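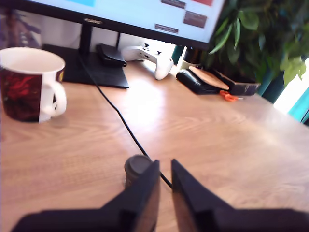 Wrist view at the desk station, gripper open over the small dark cylinder

Ticket: Gripper drifts left during hand-guided demos, fine under remote control
Project: Stundar desk pick tasks
Component: Onyeka teleop bridge, Vilier recorder
Priority: medium
Status: resolved, leaving open until Friday for comments

Summary
When I teach the cylinder pick by remote control, playback is lovely. When I teach the very same pick by holding the arm and moving it myself, playback comes in left of where I put it and the left finger bumps the cylinder before the fingers can close. Same desk, same start pose, same object.

Steps to reproduce
1. Home the arm and open the gripper all the way.
2. Start a recording in Vilier with the mode set to hand guide.
3. Walk the arm down by the wrist to the cylinder, close, lift, stop recording.
4. Put the cylinder back on its mark and play the demo.

Expected: fingers close on either side of the cylinder.
Actual: offset to the left, worse the longer the demo runs.

Log, first pass
Recorded 10 demos by hand and 10 by remote. All of the remote ones played back cleanly. Of the hand ones, 8 bumped. So it's very repeatable, and I was thrilled to see that after last week's ghost hunt!

Swapped the gripper fingers for the spare pair. No change.

Re-ran the wrist camera calibration. No change, but the overlay in Dider lines up better now, so please keep the new file.

Turned off gravity compensation smoothing. Worse, and really hard on the forearms. Turned it back on.

Log, second pass
Opened one hand demo and one remote demo side by side in Dider and this is where it got fun. The remote demo has joint samples at a steady 30 per second the whole way through. The hand demo has gaps, and always in the part where I'm pushing on the wrist to line up with the cylinder. One file was short by 144 samples. Vilier doesn't mark the gaps, it just closes them up, so playback skips over little pieces of the motion and the arm never gets all the way across.

Cause
The bridge has a filter that drops samples when wrist torque goes over a limit. It makes perfect sense for remote work, where a big torque means you hit something. In hand guide mode the torque is me! Every time I leaned on the arm I was throwing away my own demo.

Fix
In the bridge settings, set torque_drop to off for the hand guide profile only. Leave it on for remote. Restart the bridge, then the recorder, in that order - the other way around, the recorder keeps the old profile and you'll think nothing changed (ask me how I know).

Recorded 10 new hand demos after the change. All played back on target, and the last few are the smoothest picks I've taught on this arm so far. Hand guiding is such a nice way to show the final approach, so I'm really happy to have it back.

Still to do
- Ask for a warning in Vilier when a recording has gaps.
- Throw out the older hand demos from Tuesday. Remote ones are fine to keep.
- Check whether the drawer task has the same filter turned on.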